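January 11, 2021
Posted by the Dramitz handling cell team
4 comments · 9 shares

README: carton handling set, Dramitz line

Quick writeup so people stop asking in the channel. Will tidy later. Covers the rules we record under, what is in the folders, what you can and can't do with it. If something here disagrees with the site rules at Viresthorpe, the site rules win.

Status

Version 2. Version 1 is withdrawn, please delete your copies. The labels for damaged cartons were merged with the labels for open cartons and there is no clean way to split them again.

What it covers

One arm, two-finger gripper, wrist camera. Used cartons on roller conveyor, bins and racking nearby. Tasks are approach, push, grasp, lift, place. Nothing else. No pallets, no bags, no shrink wrap.

Recorded in November at the Dramitz line. A smaller batch from Sarpong is in its own folder, different lighting, do not mix them for evaluation.

Rules for recording

These apply to anybody adding episodes. No exceptions for "just a quick test".

- Gate closed before the arm is enabled. Closed means latched.
- One operator on the stop button the whole time. Not on the phone, not labeling, not eating.
- Reduced speed for any carton nobody has run before. Full speed only after a clean pass.
- Hands stay out of the cell until drives are off AND the light has changed. Wait for the light.
- If a carton jams on the rollers, stop, drives off, clear it by hand. Don't try to shake it free with the gripper. We lost a fingertip pad that way.
- Loose tape longer than a finger gets trimmed before the run. Short bits stay on, real cartons have them.
- Force limit is set in the config, not on the pendant. Do not override on the pendant. It does not get logged and then the episode is useless.
- Write the stop reason in the log even if it was your own mistake. Espescially then.

Choosing cartons

Use worn ones. The first plan was new boxes only and the policy trained on that fell apart on day one at Prurkard. Creased flaps, torn corners, dents, old tape, all wanted. Wet cardboard is out, so is anything with staples. Anything that has held chemicals is out, check the label and if there is no label ask.

Retire a carton when the bottom seam goes. Corner tears are fine.

Labels

Each episode gets:

- flap state: open, partly open, closed, missing
- wear: light, medium, heavy
- tape: none, intact, loose
- contact: none, push, grasp
- outcome: success, fail, stopped

"Stopped" is not "fail". A person hitting the button is a stop whatever the arm was doing. Please keep these apart, the safety review reads that column and nothing else.

Label contact from the force trace, not from the video. Fingers hide most of the near face on a close approach and you will guess wrong. If the trace is missing leave the field blank, blank is ok.

Known problems

- Camera clock drifts against the arm clock. Resync script is in tools, run it first.
- Shiny tape confuses the depth estimate. No fix yet.
- Bright background in some episodes, exposure hunts for a bit at the start. Skip the opening part if you train on color.
- Blue bins everywhere. A model can learn "not blue = carton", which is a terrible rule. Test somewhere with other colors before you beleive your score.
- Wear labels are one labeler's opinion. Agreement was never checked.

Not for

Don't use this to justify running without a fence. Nobody was inside the cell in any episode so the data says nothing about people nearby. Also not for setting force limits. Those come out of your own risk assessment, on your own arm, with your own gripper.

A policy that scores 99 percent on the held out set still needs the full sign-off at Viresthorpe. Someone tried to skip it. Don't.

Changes

Send additions through the intake folder with the log attached. No log, no merge. Rule changes go to the safety review first and get written in here after, same day if possible.

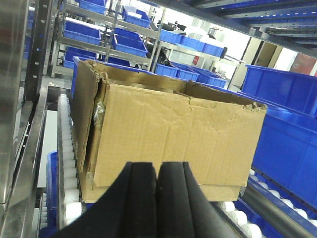 Prurkard night shift: can the stop reason be a fixed list plus a free text box? We get "other" for almost everything and then have to dig through the traces to find out if it was a jam or a gate. Also your rule about trimming tape doesn't say who does it, operator or loader. We've been having the loader do it before the gate is closed, would like that written down.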